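Home | Premises | Inspections | Forms | Contact
Last updated 18th May

Flestow Display Units: Interior Fit-Out Inspection

Inspector: Lerato Sibiya
Checked by: Paweena Thepsuriya

Complete one sheet per unit. Mark each item Pass, Fail or Recheck. A Fail on items 1 to 3 closes the unit until signed off.

1. Entrance
Door opens fully and latches from inside. Threshold strip fixed at both ends.
Result: Pass
Comment: Strip replaced in December. One screw head slightly proud, filed on site.

2. Fire equipment
Extinguisher on bracket, pin and seal intact, tag legible.
Result: Recheck
Comment: Tag faded. Nostico to reissue. Gauge in the green.

3. Electrical
Test the breaker. Inspect leads for damage. No more than one extension lead per outlet.
Result: Pass
Comment: Lead to the desk lamp shortened to clear the walkway.

4. Floor covering
Check for lifted edges, splits and trip points. Record the pattern for matching repairs.
Result: Pass
Comment: Off-white ground, green branching stems, small orange flowers. Keep a 20-inch offcut with the unit file.
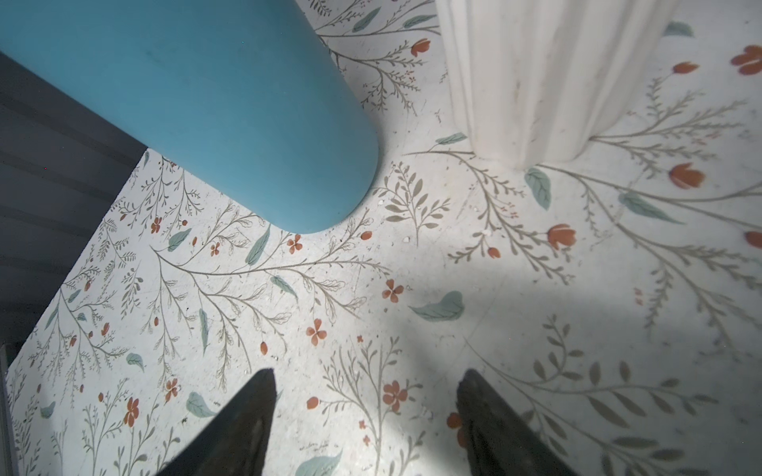

5. Walls and corners
Look for dents, rust and open joints. Run a hand along each corner post, gloves on.
Result: Recheck
Comment: Maëlle Morin asks for the back joint to be looked at again after heavy rain. Sealant on order.

6. Ventilation
Both vents clear and screens in place.
Result: Pass
Comment: Screens brushed out. Next cleaning with the 10-week service. 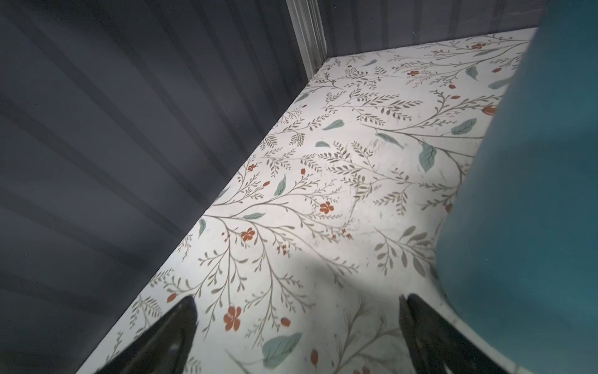 Inside corner, ribbed wall panels and corner post.

Open items: 2 and 5. Return the sheet to Manee Wongsuwan within 9 days.

Related
Ustuletti Unit Inspection
Duangkaew Store Room Checklist
Extinguisher Tag Request Form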